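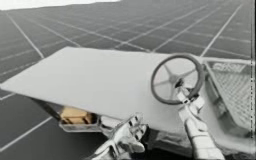
ロボット用シミュレータのDrumow、今年の2月から有料プランで使っていて、そろそろ感想を書こうと思いつつずるずる先延ばしにしていました。ようやく書きます。無料版のころは箱を積むとか棒を倒すとか、そういう地味なことしかやっていなかったんですが、有料にしたとたん欲が出て、最近はもっぱら乗り物っぽいカートの運転席まわりで遊んでいます。ハンドルって、やってみるとすごくいい題材なんですよ。丸いリムをつかむのか、3本のスポークの間に指を入れるのか、それとも真ん中のハブを狙うのかで、手首の角度がまるで違ってくる。白いグリッパのほうはハブのところまで指先が来ていて、こういう姿勢が画面の中でいくらでも試せるだけで、もう元は取れた気になってしまいます(単純)。

2018年7月4日 カテゴリ:シミュレータ、買ったもの

まず前提として、私はロボットの専門家でもなんでもありません。昼間はまったく関係のない事務の仕事をしていて、夜と週末にちまちま触っているだけの人間です。実機のアームは持っていないし、置く場所もないし、買ったら家族会議になります。なので「本物とどれくらい挙動が一致するか」みたいな話は期待しないでください。趣味で画面の中のロボットを動かすのにお金を払う価値があるかどうか、という話です。

申し込みはあっさりしていました。メールアドレスを入れて、支払い方法を選んで、確認メールを開いて終わり。ただインストーラのダウンロードが遅い!夕飯を作る前に始めて、食べ終わって、洗い物も済ませて、まだ終わっていませんでした。途中で切れると最初からやり直しになるみたいで、私は一回それをやって本気で寝込みそうになりました。これから入れる人は、寝る前に始めて朝まで放っておくのがいいと思います。

起動してからの印象はかなりいいです。画面の構成が素直で、左に部品の一覧、真ん中に空間、右に数値。部品を引っぱってきて置いて、数値をいじって、再生ボタンを押す。それだけ。前に使っていたBernovというソフトは、再生する前に設定ファイルを手で書かないといけなくて、カンマをひとつ忘れただけで真っ白な画面が出て、どこが悪いのかも教えてくれなかったんですよね……。あれで半年くらい触らなくなった時期がありました。Drumowはちゃんと「ここの数字がおかしい」と言ってくれます。言い方は英語で、しかもちょっと冷たいんですけど、言ってくれるだけありがたいです。

見た目については好みが分かれそうです。背景はあっさりしていて、床は濃いグレーのタイルに白い線が入っただけのものが地平線までずーっと続きます。人によっては殺風景だと感じるでしょうね。私は好きです。線があるおかげで、カメラをぐるぐる回しても自分がどっちを向いているのか見失いにくいし、物を動かしたときにどれくらい動いたかもなんとなくつかめます。木目の床や芝生に変えられる機能もあるんですが、芝生にしたら部品が見づらくて、すぐ戻しました。

さて、有料プランの目玉は手の種類が増えることです。無料版だと二本指の簡単なものしか使えないのが、有料だと関節のたくさんある指の手や、ピカピカした金属っぽい質感の手も選べるようになります。この金属の質感がですね、もう、かっこいいんですよ。性能には一切関係ないのに、光の当たり方が変わるのを見たくて意味もなく指を開いたり閉じたりしてしまう。初日はそれだけで終わりました。白いほうは節がひとつずつ見えるので、姿勢を確認しながら作業するときはこちらのほうが楽です。見とれる用と作業用、みたいな使い分けになっています。

左右で違う手を付けられるのも楽しいところ。同時に動かせるアームは私のプランだと2本までで、もっと欲しければ上のプランに行ってね、ということらしいです。今のところ2本で十分というか、2本でもう手に余っています。右でハンドルまわりを触りながら左を天板の下に入れようとすると、頭の中がこんがらがってくるんです。右手で丸、左手で三角を描く遊びがありますよね。あれにそっくりの疲れ方をします。

天板の下といえば、狭いところに手を入れる練習がとにかく難しい。上から見ているぶんには余裕があるように見えても、横に回りこんでみると指の付け根が板にめりこむ寸前だったりします。銀色の浅い皿みたいな部品に段ボール色の箱を載せて、それを板の下の奥まったところに置いて、さあ引っぱり出すぞ、という遊びを先週ずっとやっていました。影になって暗いので、まず見づらい。視点を下げると今度は床ばかり映る。結局、画面を2つに割って別々の角度から見るのがいちばんましでした。分割表示のボタンは右上のメニューの奥のほうに隠れていて、気づくまでにずいぶんかかったので、ここに書いておきます。「View」の中の、下から数えたほうが早いところです。

料金の話もしておきます。私が入っているのは個人向けの真ん中のプランで、月600円の追加パックは付けたり外したりしています。追加パックの中身は乗り物や家具なんかの部品集で、作っているのはOstrowskiという別の会社です。これの出来がいいんですよ!メッシュの背もたれなんて、網目の斜めの模様までちゃんと入っているんです。ロボットの練習にそこまで要る?と思いながら、拡大してうっとり眺めています。ただし細かい部品をたくさん置くと動作はてきめんに重くなります。うちのノートパソコンはけっこう古いので、メッシュの椅子を並べたらファンがものすごい音を立てはじめて、隣の部屋から「何やってるの」と言われました。追加パックは月ごとに外せるので、新しい部品が出た月だけ付けて、ひととおり触ったら外す、というせこい運用をしています。

気になるところもいろいろあります。

いちばん困っているのは、物をつかんだときの滑り方です。ハンドルのような丸くて太いものを持たせると、指がじわーっとずれていくことがあるんです。摩擦の数値を上げれば止まるんですが、上げすぎると今度は離したいときに離れてくれません。指を開いているのに箱がくっついてくる。磁石か!と画面に向かってつっこんでしまいました。ちょうどいい値は部品ごとに違うようで、私は手元のノートに書きためています。こういう値こそ、部品に最初から入れておいてほしい。

それから保存。自動保存はあるにはあるんですが、履歴は最大5件までしか残りません。調子に乗っていじり倒して、「やっぱり一時間前のほうがよかったな」と戻ろうとすると、もう残っていないわけです。大事なところでは自分で名前を付けて保存するしかなくて、私のフォルダは「ハンドル」「ハンドル新」「ハンドル新新」「ハンドルほんとの最新」みたいなファイルでいっぱいです。最新がどれなのか、もう自分でもわかりません。

日本語の説明書がないのも、人によっては厳しいと思います。動画の講座は丁寧なんですけど、英語だし、早口だし、字幕もない。私は何度も止めて画面のボタンの位置を見て覚えました。案外なんとかなります。サポートにもへたくそな英語で一度メールを送ってみたら、翌日にはちゃんと返事が来て、しかも図が付いていました。ここは点数が高いです。

比較のためにRomasitzの体験版も入れてみました。あちらは動きがとても軽くて、うちの古いパソコンでもすいすい動きます。手の種類も多い。ただ、操作の画面がどうしても私には合わなくて、視点を回すつもりが部品を回してしまう、というのを延々と繰り返して疲れてしまいました。慣れの問題だとは思います。パソコンが非力な人や、とにかくいろんな手を試したい人は、先にRomasitzを触ってみるといいかもしれません。体験版はメール登録だけで使えました。

で、続けるのかというと、続けます。少なくとも今やっているハンドルの課題が片づくまでは。目標は片方の手でハブのあたりを押さえたまま、もう片方で皿の上の箱を引き出すことなんですが、どちらかに集中するとどちらかがお留守になってしまい、なかなか両立しません。動きを先に記録しておいて、あとから左右を重ねて再生する機能があるらしいので、次の週末はそれを調べてみるつもりです。

あ、あと書き忘れていましたが、マウスは絶対にホイールのあるものを使ってください。最初ノートパソコンのタッチパッドで頑張っていて、指がつりました。拡大も縮小も視点の移動も、ぜんぶホイールで済みます。うちでは引き出しの奥で眠っていた古いマウスが復活して、毎晩働いています。

コメント欄は開けてあるので、Drumowを使っている方、ハンドルを持たせるときの摩擦の値をいくつにしているか、ぜひ教えてください!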